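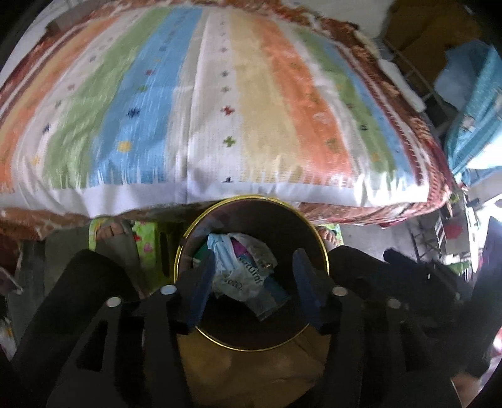
Gripper number two with the bedroom bin, blue pads and all.

So the second gripper is together, and I am far too pleased with it! If you read the December post you'll remember the first one, which had straight fingers and could hold a tissue box and very little else. I took it along to the Tuesday evening session at the shared workshop in Tumarville, feeling fairly proud, and Roxana Preda picked it up, squeezed it twice and asked why I hadn't curved the fingers. I had no answer, so I went home and redrew the lot.

The plates are flat cut-outs again, all in black. I moved the slots about three times before I was happy. They save a bit of weight, but mainly they let me shift a part by a few millimetres without cutting a fresh plate, and I've already used that more than I'd like to admit. The drawings went through 28 versions (I number every save, even the silly ones) and the one I cut is called "vokora_final_b". Vokora is the name of the whole project, by the way – it was the name of a file I couldn't be bothered to change, and now it's stuck.

The pads are what I'm most excited about. Bare plate slides on anything smooth, so the inner tips now have dark blue pads on them. With a bin you can go in from the top and push outwards against the inside walls, one pad each side, and you don't have to reach round the whole thing. I'd only ever thought of a gripper as something that closes, and pushing outwards opens up bowls, tubs, plant pots, all sorts.

Why a bin? Well, the long-term plan is a little arm on wheels that goes round the flat and brings the bins to the kitchen door. That is a long way off! For now it's all done by hand, me holding the thing and finding out which grips feel sensible before I spend money on motors. Ovidiu Pană has lent me a servo to play with, and he reckons the linkage needs around 70 degrees of travel to be useful. I'm getting less than that at the moment, and the right finger is a bit stiffer than the left.

Still on the list:

Shorter screws on the left plate.
Something better than glue behind the pads.
A softer spring. My thumb is sore after ten minutes.
Weigh it properly, on Gavrilă's scales if he'll let me borrow them again.

I'll put the plate drawings up once I've fixed the slot that's in the wrong place on the right-hand side. If you've built a linkage like this and got both fingers to move evenly, please leave a comment, I'd love to see how you did it. Next job is the servo mount, and I've got a free evening and a fresh sheet to cut it from.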